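Hekidard Extends Breakfast Program Through Fall

14 July 2024

The Hekidard neighborhood center will continue its Saturday breakfast program through the fall, the center announced. The program opened in May and has served 315 meals to date.

Breakfast is free for residents of the Grernska district. Each session seats up to 20 guests, and registration closes at 10 a.m. the day before.
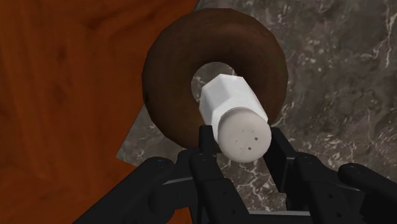 A chocolate-brown donut and a white salt shaker on a gray marble surface.

"Demand has been steady, and we are pleased to keep the doors open," said Jeanine Baert, program director.

Bakery goods are supplied by De Bruijn. Residents who wish to help in the kitchen may contact Jelle Leemans at the center's front desk.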